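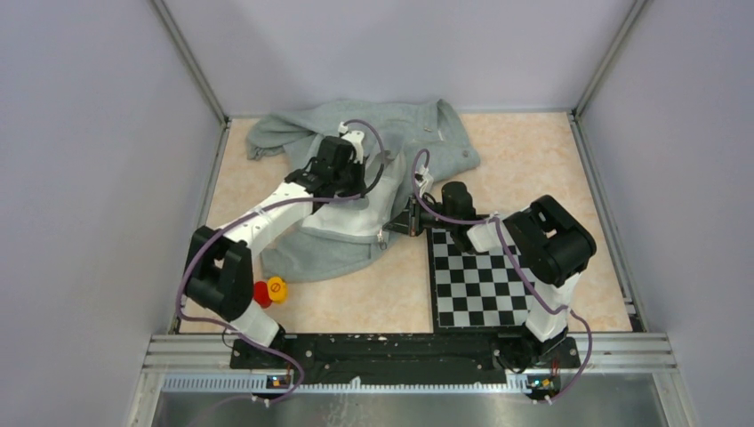 Figure 3. A gray hooded sweatshirt spread out on a beige, marble-patterned surface.

4.2 How garments leave the wardrobe

The interviews in Section 3 dealt with how people buy clothes. We now turn to how they stop wearing them. Of the 163 households that returned the July questionnaire, 100 agreed to keep a clothing diary, and 44 of those also let us visit and look through storage with them. The results in this section come from the diaries and the home visits. Questionnaire answers are used only where stated.

We expected most garments to be discarded because of damage. The diaries do not support this. Participants in Sidness and Dilora often went on wearing items with holes, stains or worn cuffs, but moved them to a lower category of use. A shirt bought for work became a shirt for weekends, then for painting or gardening, and finally a rag. Several participants had fixed names for these stages. One household used the word "downstairs" for any garment no longer fit to be seen by visitors, whether or not it was kept downstairs.

Hooded sweatshirts (Figure 3) were the type most often mentioned in entries about this kind of movement. They changed category more easily than shirts or trousers, and they also changed hands more easily. Diary keepers described sweatshirts passed from an older child to a younger one and from the younger one to a parent. Fit seems to matter less for this garment than for others. A participant in Dilora wrote that she could not say whose sweatshirt she was wearing, only that it had been in the house longer than the dog.

Washing had a larger effect than we had assumed. When a garment missed the regular wash, it tended to go onto a chair or the end of a bed, and from there it was either worn again or forgotten. Fawzy (the third site, where most homes share laundry rooms) differed on this point. Residents there book the machines in advance, and Wednesday evening slots were the hardest to get. Diaries from Fawzy show longer gaps between washes and more items described as "in between," meaning worn but not yet dirty. Items that stayed in between for a long time were more likely to be given away, even when nothing was wrong with them.

Storage visits showed a further group of garments that the diaries had missed. These were clothes nobody wore and nobody had decided to get rid of. They were kept in suitcases, under beds and in 2 cases in a car. When asked, owners usually gave a reason tied to a person or a period of life. Few mentioned money. We coded these items as "held" and left them out of the lifespan estimates, as their end of use could not be dated.

The visits were coded by two readers working from the same notes, using the Podevex category list with changes suggested by Amr Nasr. The main change was to split "sleepwear" into clothes bought for sleeping and clothes that had become sleepwear. The readers disagreed most often over the second group, where a sweatshirt or T-shirt might be worn to bed one night and to the store the next morning. Disputed items were assigned to the use recorded most recently in the diary.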